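Section 6: Preparing the draghead position display for first use

This section explains how to set up the Grovden draghead position display on the bridge of a trailing suction hopper dredger. The work must be done while the vessel is alongside, with the suction pipe stowed on deck and the dredge pumps locked out. Read the whole section before you start.

Before you begin

Check that the following items are on board:
The display unit with its mounting bracket
The Rurkomier junction box, already fixed in the bridge console
The angle sensor certificates for the upper and the lower pipe
The draft readings for the day, fore and aft

CAUTION: Do not connect the angle sensors while the junction box has power. A short circuit on the sensor line can damage the input card, and this damage is not covered by the warranty.

Installing the display

1. Turn off the console supply and hang a warning tag on the switch.
2. Fix the bracket with the four bolts supplied. Tighten them by hand first, then with a wrench.
3. Slide the display into the bracket until both side clips close.
4. Connect the sensor cable to port 2. Port 1 is reserved for the winch signals.
5. Connect the ground wire to the console frame. Paint under the terminal must be removed.
6. Remove the tag and turn the supply on. The start screen stays for 58 seconds – do not press any key during this time.

Note: If the start screen comes back again and again, the supply voltage is too low. Measure it at the junction box, not at the display. 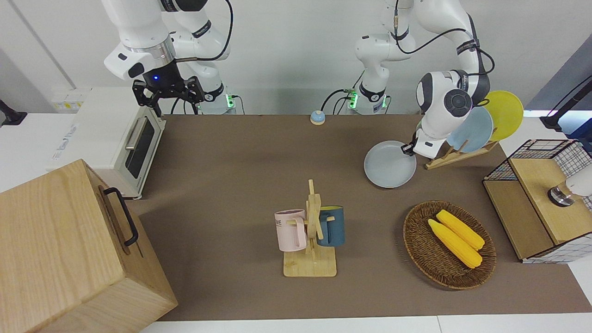

Can the display be calibrated while the pipe is outboard?

Calibration is only possible with the pipe resting in its saddles, as the zero angle is taken from the deck line. When the pipe hangs from the gantries, the wires stretch a little and the vessel moves, so the zero will be wrong.

Calibrating the angle sensors

1. Open the Setup menu and choose Pipe Geometry.
2. Enter the length of the upper pipe and the lower pipe, measured from hinge to hinge. Use the values from the pipe drawing.
3. Enter the fore and aft draft. The display calculates the trim from these two values.
4. Choose Set Zero and hold the Enter key until you hear a long tone.
5. Compare the angles on the screen with the sensor certificates. If one angle differs by more than the tolerance on the certificate, repeat from step 4.
6. Save the settings under a new name. Do not write over the factory file.

CAUTION: The depth alarm is off after every calibration. Turn it on again before the pipe goes over the side.

Setting the depth alarm

1. In the Alarm menu, enter the target depth and the overdepth limit given in the dredging plan.
2. Set the alarm delay to 300 milliseconds. A shorter delay gives false alarms in swell.
3. Press Test. The buzzer sounds and the depth value turns red.
4. Press Accept to stop the buzzer.

Note: On vessels with a Brenberg swell compensator, the stroke signal must be enabled in the same menu. Without it the alarm still works, but the depth value follows the swell – this makes it difficult to read.

Write the name of the settings file in the bridge log. The pipe operator needs it if the display is replaced at sea.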